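We use cookies to keep you signed in and to remember your thread settings. Accept | Manage

Reading time: 4 min

Thread: Gripper width drifts on thin objects, policy lets go early

tkos_
Posted March 20, 2024

I'm training a diffusion policy on hand-held gripper demos. The task is picking up chopsticks one at a time and putting them in a cup. I have 464 demos after filtering. On mugs and boxes the same pipeline is fine. On chopsticks the policy closes, lifts a little, then opens before it gets to the cup.

I plotted the width channel from the demos. With a stick between the fingers, width should sit at a small constant value. It wanders instead, and in a lot of episodes it reads as fully closed. Width comes from fiducial tags on the fingers, logged with the Kvaran recorder, then resampled to match the video.

What I have tried:
- retrained with 215 demos, only the ones with the cleanest width trace. Slightly better.
- longer action horizon. No change.
- dropped width from the observation, kept it as an action. Worse.

Is this a calibration problem or should I be looking at the policy?

marrow_bit

Calibration. A chopstick is a few millimeters thick and your tag noise is probably close to that. Record a minute with the gripper held shut on nothing, then a minute shut on a stick, and compare the two histograms. If they overlap, the network has no way to tell them apart from that channel.

Can you post a frame from a demo?

tkos_

Will do the histograms tonight. Frame from one of the training episodes, straight off the wrist view, no undistortion:

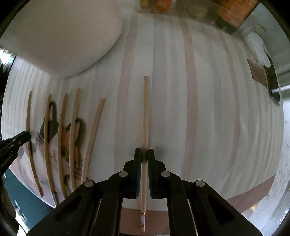 Tihomir Kos

Held stick is the one down the middle, the other five are on the left. The policy gets it at this field of view, resized to 224 square.

marrow_bit

OK, so at 224 the stick where it's pinched is going to be a handful of pixels, and it's already dim and blurred there at full size. I'd still fix width first. But I can see why vision isn't rescuing you.

The striped cloth won't help either. Long thin light bands next to long thin light sticks.

ploverline

I disagree about the cloth. We trained on worse backgrounds and the encoder coped once there was enough variety. If all 464 demos use that one cloth, then yes, swap it. The pattern by itself is fine.

My money is on the resampling. How does Kvaran interpolate width when a tag drops out? The old default filled gaps linearly between the last good value and the next one. If the tags are lost during the lift and come back after release, you get a nice smooth ramp open in the labels. The policy is copying your labels.

tkos_

Didn't know that about the gap fill. The cloth is the same in every demo. I have a plain gray one I can use for the next batch.

marrow_bit

Fair point on the gap fill, that would match the early opening better than plain noise. I still say overlapping histograms will bite him later.

cindell_user

Same symptom here with pens. We moved preprocessing to Cindell and it keeps a validity mask per sample. Anything over 198 ms without a tag gets masked out of the loss. Cropping the center of the image before the resize helped too.

ploverline

Careful with the crop. His other sticks are well off to the left, and a tight center crop will lose them. Then it can't find the next one to pick.

cindell_user

Feed both, then. Full view plus crop, two encoders. Costs you some inference time.

tkos_

Update. Histograms overlap, but only partly. The bigger problem was the gap fill. I checked 1,000 lift segments (several per episode, counting regrasps) and most of the bad ones had a ramp across a dropout. Switched to hold-last-value with a mask and started a retrain on the full set. Leaving the image input alone for this run so I only change one thing.

marrow_bit

Hold-last will give you late releases if the dropout runs past the actual opening. Check those by hand.

tkos_

Noted. I'll go through the ones where the gap ends with the fingers open and post the list of offsets when the run finishes.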